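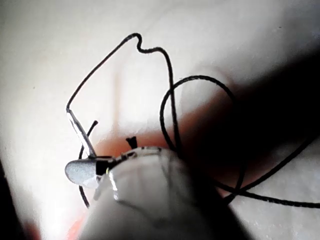 3 min read

About the Emley Practice Room

We teach small, careful handwork. Most people who find us are here for suturing, and most of them have never held a needle driver before. That's fine with us! We love first days. Half the pleasure of this job is watching somebody's shoulders come down once the third or fourth stitch goes in and they notice they've been enjoying themselves.

Emley started as a shared bench at the back of a community college lab. Hoi-yan Liao was teaching veterinary technicians and kept running out of time at the end of every session, so she began leaving the room open for anyone who wanted another hour. Ravindra Saxena came to one of those hours, then to all of them, and by June the two of them had signed a lease on our present space (second floor, over the print shop, ring the lower bell). We now have 19 benches and a kettle that is older than some of our students.

What we do here

Everything at Emley is bench practice. You sit down, you get a pad, you get thread, and you stitch. We talk a little at the start and a lot while you work, because questions come up when your hands are busy. Our instructors walk the room and will happily watch the same knot ten times over.

The room is also full of fiddly odds and ends — bent wire, cable loops, slim rods, little things with awkward shapes. People ask about these on tours and then end up playing with them for half the visit. Picking up something light and springy without crushing it is a lovely warm-up for thread, and Lalit Jaiswal builds a whole first morning out of it. He'll have you pass a piece of wire from one hand to the other until you stop gripping it like a hammer.

After that come the pads. A good practice pad gives a bit under the needle and lets you see what you've done, so a stitch pulled too tight shows up right away. We use white silicone ones with a pinkish-red wound patch, and black thread, which stands out so well against the white that you can follow your own work from where you're sitting. The raised part of the patch is where beginners spend most of their time, learning where to go in and how far back from the edge to start.

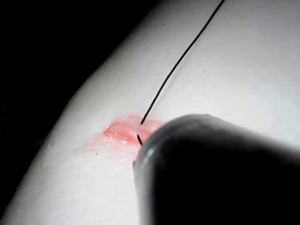 Who you'll meet

Hoi-yan still teaches the beginner course and still stays late. Ravindra looks after the schedule and runs the knot evenings, and he ties left-handed as well as right, so lefties, please do come and find him!

Lalit has the warm-up sessions and the supply shelves. Aravind Poduval joined us from a dental school and teaches fine thread work in the small room. Bhupendra Yadav answers the phone, books the groups and knows which bench has the best light (14, by the window, but you'll have to get here early).

Courses and open hours

The beginner course runs over six evenings. Last year 282 people finished it, and we used up 736 pads between the course and the open hours. Open hours are for anybody who has done at least one session with us. Bring your own instruments if you have them or borrow ours. Pads and thread are included.

We take school groups too, up to 19 at a time, and we can bring a smaller kit to you if the stairs are a problem.

Come and see us

Send Bhupendra a note through the contact form or just ring the bell during open hours. Somebody will put the kettle on.

Page updated June 17, 2021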